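Landbridge Letter
March 27, 2023

The year I stopped buying bread

Hello again, and welcome to the twenty-eight of you who signed up since the last letter (28 is a big number for us, I was very pleased). Most of you found your way over after the Dreder Street market put our sign-up sheet next to the till, so I'm guessing you like food and you have at least one opinion about sourdough. You're in the right place.

I promised last time that I'd write about my year without store-bought bread. I've been putting it off, partly because I wanted to finish the whole year first and partly because I cheated in the second month and had to work out how to tell you. I was at the bus station, it was late, and there was a turkey sandwich. That's the whole confession. I counted the year from the next morning and started over.

So, the rules. No bread, rolls, bagels or buns bought from a store. Restaurants were fine, other people's houses were fine, and tortillas were fine because I have tried making tortillas and I know my limits. Pizza dough I made myself, which I mostly did already. Crackers I went back and forth on and finally allowed, since the alternative was me standing over a sheet pan every time somebody brought cheese.

I am not a trained baker. I had a bread phase in college, like a lot of people, and it went away when I moved into an apartment with an oven that ran so hot you could smell the knobs. When we came to Landbridge the oven here turned out to be fine, just a little lazy at the back, and I got the itch again. I bought one bag of bread flour, then a bigger bag, and then I was a person who had a bin for flour in the hall closet next to the vacuum.

The first loaves were bad! I want to be clear about that because I know people look at bread pictures and get discouraged. Mine were flat and pale and sour enough to make your ears move. I was following a recipe that wanted the dough left out for five hours, and I was doing that faithfully in a kitchen that sits at 61 degrees all winter. Five hours in my kitchen is nothing. The dough had barely woken up. Once I started looking at the dough and stopped looking at the clock, things got better pretty fast. If it has puffed up and wobbles when you shake the bowl, go ahead. If it's sitting there like putty, leave it alone and go fold some laundry.

(I now put the bowl in the oven with only the light on. Please put a note on the oven door if you do this. I have preheated a plastic lid and I don't recommend the smell.)

By early summer I had settled on one everyday loaf, and I've hardly changed it since. It's 1,000 grams of flour for two loaves, mostly white with a couple of handfuls of whole wheat thrown in from whatever bag is open. Then 700 grams of water, 20 grams of salt and a big spoonful of starter. I mix it after dinner with my hand, which takes a minute and is a mess, and I fold it over on itself a few times before bed. In the morning I shape it, and it goes in the fridge until I want it. Some weeks that's the same evening and some weeks it's two days later because life happened. The bread doesn't seem to mind very much.

I know a lot of you don't want to keep a starter, and that's fine with me. You can make the same loaf with a small pinch of instant yeast and it'll taste a little plainer and rise a little quicker. I did that for most of August when we were away on and off and I'd let the starter go gray on top in the back of the fridge. I brought it back in September with three days of feeding, and it has been healthy ever since, so don't throw yours out too quickly either.

Let me talk about the scale, because that's the question I get most. Yes, get one. I used cups for the first few weeks out of pure stubbornness, and every loaf was a different animal. My cup of flour depends on my mood. The kitchen scale I have is a little Cisum with a flat top that wipes clean, and the only thing I'd change is how soon it shuts itself off while I'm digging around in the closet for more flour. Any scale will do, as long as your mixing bowl doesn't hide the numbers.

Two other things I'd spend money on: a heavy pot with a lid that can take a very hot oven, and a bench scraper. The pot holds the steam in so the crust can stretch before it sets. The scraper I use for everything now, including getting dried dough off the counter and once getting a stuck window open. You don't need a special basket. I lined a mixing bowl with a dish towel for the whole year and rubbed it with rice flour, and I've had one loaf stick, on a day when I forgot the rice flour.

Things I would not buy again: the lame (a razor blade on a stick, basically, and I went back to my small serrated knife within a month), the fancy flour in the tiny bag, and the book that assumed I had a second refrigerator.

Now, money. Several of you asked me to keep track, and I did, in pencil, on the inside of the closet door. I spent 196 dollars on flour and salt for the year. That doesn't include the pot, which was a birthday present, or the oven, which I can't separate out from the rest of the electric bill and decided not to try. Our old habit was a good loaf from the Seidel bakery every week plus a bag of sandwich bread, and that came to a lot more. But I'd be fibbing if I told you we ate the same amount. When there's a warm loaf on the counter people in this house eat half of it standing up. We went through a shocking amount of butter, and I didn't write the butter on the door.

I missed Seidel, too. I missed going in on a cold morning with my glasses fogging up, and I missed the rye, which I never did manage to copy. Mine came out gummy every time, even when I let it sit a full day before cutting. If any of you have a rye that works in an ordinary oven, please write to me. I mean it. I have most of a bag of rye flour left and I'm running out of pancakes to hide it in.

Summer was harder than I expected. I didn't want the oven on at all in July, so I cooked flatbreads in a dry skillet and we ate those with everything. They're just flour, yogurt, salt and a little baking powder, rolled thin and cooked until they blister. I'd happily go back to those right now. I also learned that dough left out in a hot kitchen will climb right out of a bowl and down the front of a cabinet, and that it sets like plaster if you go to the movies first.
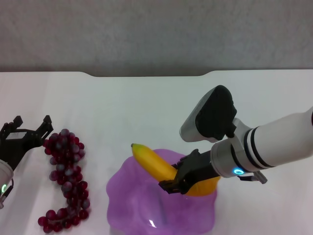
Then came the holidays, and I got a bit carried away. I made soft rolls, a braided loaf with raisins, and a stollen that weighed as much as a cat. The rolls were the hit. They use the same dough as my sandwich bread, with an egg and more butter worked in, and you can shape them the night before and bake them straight from the fridge while everyone is arguing over where to put the coats. I'll send the recipe out next time with proper amounts, since at the moment it's written on the back of an envelope and one line just says "enough milk."

A few quick answers before I go.

Can you freeze it? Yes, and I do, all the time. Let the loaf cool all the way, slice it, and freeze the slices in a bag. They go straight into the toaster. I kept one loaf in the freezer at all times from October on, and it saved me from at least two more bus station situations.

What about the stale ends? Bread crumbs, mostly, and a tomato and bread soup that I could eat every week. Tear the bread up, fry it in plenty of olive oil with garlic, then add a can of tomatoes and some water and let it all slump together. Salt it more than you think.

My crust is too hard to cut, what am I doing wrong? Probably nothing. Bake it a little less next time, or do what I do for the softer-toothed members of the family and wrap the loaf in a towel while it's still warm. The crust will relax in an hour or so.

Do I have to do it for a year? Goodness, no. Make one loaf on a day when you're home anyway, and make it again the week after while you still remember what went wrong.

As for me, the year is up and I did go back to Seidel. I bought a rye and a poppy seed roll and ate the roll on the walk home. There's also a bowl of dough in my oven with the light on as I write this, and yes, the note is on the door.

Next letter: the roll recipe, what I'm planting in the window boxes, and your rye advice if you send me any. Just hit reply, it comes straight to me.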